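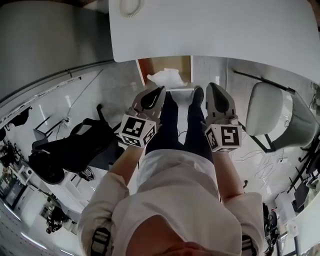 Silla de oficina Flornell en gris claro: opinión después de un invierno de uso

Por Soledad Alcaraz
2 de marzo de 2018

Compré la Flornell en diciembre para el cuarto de trabajo, donde ya teníamos una mesa blanca y una silla negra con el asiento y el respaldo acolchados. Buscaba una segunda silla para el otro lado de la mesa, que ocupara poco y que no desentonara con el resto. La elegí por el color y por el precio, en ese orden, y la he usado casi a diario.

Montaje

La caja llegó en buen estado y pesaba menos de lo que esperaba. Las instrucciones son una hoja doblada con dibujos pequeños y muy poco texto. Tardé 31 minutos desde que corté la cinta hasta que me senté, trabajando sola y con la llave que viene incluida. La llave cumple, pero es corta y hace daño en la mano al apretar. Si se tiene una propia, mejor usarla.

El único paso delicado es la unión del respaldo con la estructura. Hay que presentar todos los tornillos antes de apretar ninguno. Yo apreté el primero a fondo y tuve que aflojarlo para que entrara el siguiente. A los pocos días le di otra vuelta a todo y desde entonces no se ha movido nada.

Estructura y acabado

La estructura es de metal negro y el conjunto se siente firme. No cruje al sentarse ni al inclinarse hacia un lado para coger algo del suelo. La pintura venía con un roce pequeño en la parte baja, en un sitio que no se ve si no se busca. No reclamé.

El gris es claro de verdad, más que en las fotos de la tienda, donde parecía un tono medio. Con una mesa blanca queda bien. Con vaqueros oscuros nuevos tendría cuidado: en la parte delantera del asiento me apareció una sombra azulada que salió con un paño húmedo y jabón neutro, aunque tuve que insistir.

Comodidad

El respaldo curvo es lo mejor de la silla. Recoge la espalda sin apretar y permite cambiar de postura, también sentarse un poco de lado, cosa que hago mucho cuando hablo por teléfono. El asiento es más duro que el de la silla negra. Los primeros días lo noté bastante, después me acostumbré.

Para ratos de hasta 2 horas me parece una silla cómoda. Para una jornada completa no la recomiendo. Por la tarde acabo pasándome a la otra, que tiene más relleno y me descansa más la zona de las piernas. Mido poco y apoyo bien los pies en el suelo – alguien más alto debería probarla antes de comprarla.

Eulalia Leiva, con la que comparto el cuarto, opina lo contrario que yo. Le gusta el asiento firme y dice que la acolchada le da calor. Al final ella usa la gris por la tarde y yo por la mañana, así que la silla trabaja el día entero.

En el día a día

Pesa poco y se cambia de sitio con facilidad. Para mí es importante, porque movemos las cosas a menudo y el cuarto no es grande. En el suelo gris que tenemos no ha dejado marcas. Sí conviene mirar dónde se pone si hay cables debajo de la mesa. En nuestro caso hay bastantes y los recogemos menos de lo que deberíamos; en enero pillé uno al sentarme y le dejé un pellizco en la funda. Desde entonces intento tirar de los cables hacia la pared antes de mover la silla. Lo consigo a veces.

De limpieza da poco trabajo. El polvo se nota menos que en la negra y la estructura se repasa en un momento. Las migas se quedan en la junta entre el asiento y el respaldo y hay que sacarlas con el aspirador o con una brocha.

Comparación con la Yeom y la Cendwood

Antes de decidirme probé otras dos en la tienda de Virville. La Yeom tenía el asiento más blando y el respaldo recto, y a los diez minutos ya me molestaba en los riñones. La Cendwood me gustó más que ninguna, pero costaba casi el doble y no la había en un color claro. Si hubiera sido mi única silla, quizá habría pagado la diferencia. Como segunda silla no me compensaba.

Lo que me gusta

El respaldo, lo ligera que es y el color.
Que no haga ruido.
El precio, para lo firme que resulta.

Lo que no me gusta

El asiento duro en sesiones largas.
Las instrucciones y la llave incluida.
El roce de fábrica en la pintura.
La junta donde se meten las migas.

Atención al cliente

Escribí una vez al fabricante para preguntar si vendían un cojín a medida. Contestaron a los 5 días con un mensaje correcto en el que decían que no, y que cualquier cojín estándar servía. Compré uno fino, lo usé una semana y lo quité: se desplazaba hacia delante cada vez que me levantaba. En la misma respuesta me confirmaron que venden tornillos sueltos, dato útil si se pierde alguno en una mudanza.

Valoración

Le pongo un notable. La volvería a comprar para una mesa auxiliar, para un cuarto de estudio o para quien alterne trabajo sentado y de pie. Para ocho horas seguidas buscaría una con más relleno. Si cambia algo en los próximos meses, sobre todo en la unión del respaldo, lo añadiré al final de esta página.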